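Workshop tips: recording pick examples at the bench

Collected by Kianoush Heydari for the people who do recording shifts at Prendura
Last changed 18 September 2026

These tips come from our own bench work. We record examples so that the arm can learn to pick simple parts from a bin. Most of the trouble we had was not in the software, it was in the small things on the table. I write them down so the next person does not lose the same hours that I lost. If you have a tip that is missing, send it to me or to Mahtab and we will put it in.

Before you start

Mark where everything stands. We use blue tape on the table top, two short strips meeting in a corner. When somebody has moved a thing to clean below it, you can put it back to the tape and your old recordings are still good together with the new ones. Press the tape down well with the back of a spoon. Replace it when the corners start to lift.

Fix the bin. A metal bin looks heavy enough to stay in its place, but a finger that touches the wall will push it a little each time. A spring clamp on the rim is cheap and you can take it off in one second. Put it at a rear corner, where the arm does not need to go.

Wipe the floor of the bin with a dry cloth only. Polish makes it shine more, and the shine is already a problem (see under Light).

Setting out the parts

Start with few parts. When we began, I filled the bin because I thought that more parts gives more learning. The result was many recordings with a bad grip and very few good ones. Stavros Giannakopoulos told me to go down to a small number of wooden sticks and he was right.

Change the angle between one example and the next. People have a habit to lay sticks all in the same direction, as if they were setting a dinner table. Close your eyes and drop them from a low height, then correct only if one is standing against the wall. Let two of them come near each other sometimes – the arm must also learn what to do when the ends almost meet.

Keep some layouts near the front wall and some near the rear wall. If all your parts lie in the middle, the arm will be good in the middle and nowhere else.

Take your hand out completely and wait for a breath before you press record. We had to throw away almost 100 examples in February where my sleeve is in the first second. 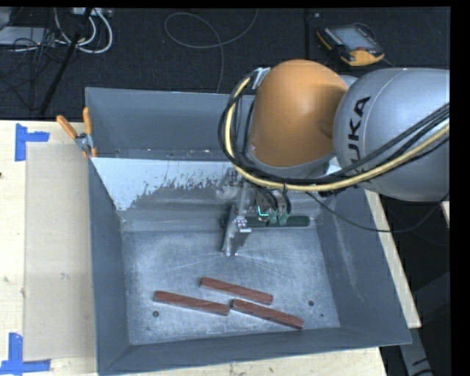
Light

Bare metal is difficult. A bright patch on the bin can look to the system like an edge or like a part. Do not try to remove every reflection, it will take you the whole day. It is better to record the same kind of layout in the morning and again in the late afternoon, so the system sees the patch in different places and learns that it means nothing.

Switch off the desk lamp if you do not use it for all the session. A lamp which goes on in the middle of the session is worse than no lamp.

Cables

Before the first example, move the arm slowly through the whole path with the pendant and look only at the cables, not at the gripper. See that they do not catch on the rim of the bin. Hook and loop straps are kinder than plastic ties, and you can open them again when you find that the bundle is too tight at the joint.

Put the pendant back in the same place each time. You should be able to find it without searching with your eyes.

Keeping the count honest

Write down the failed examples also. Ladi Abubakar keeps a paper list next to the keyboard with one line for each attempt: good, slipped, missed, stopped by hand. Our last set was planned for 2,000 examples and we kept 1,590 of them. Without the list we would not know why the rest had to go.

Do not repair a bad example by recording it again with the same layout until it looks nice. Shake the parts, make a new layout, continue.

Name the folder before the session and not after. After the session you are hungry and you will write "test new 2", and next month it will mean nothing to you.

Small things

Keep a spare stick of the same wood in the drawer. The ends get round from many grips and then they behave differently from a new one.

Change the person after one hour. The layouts of a tired person all look the same, I can see it in mine.

Shahab Karimi asks that you leave the clamp on the rim when you finish and do not put it in the tool box. He has bought three already.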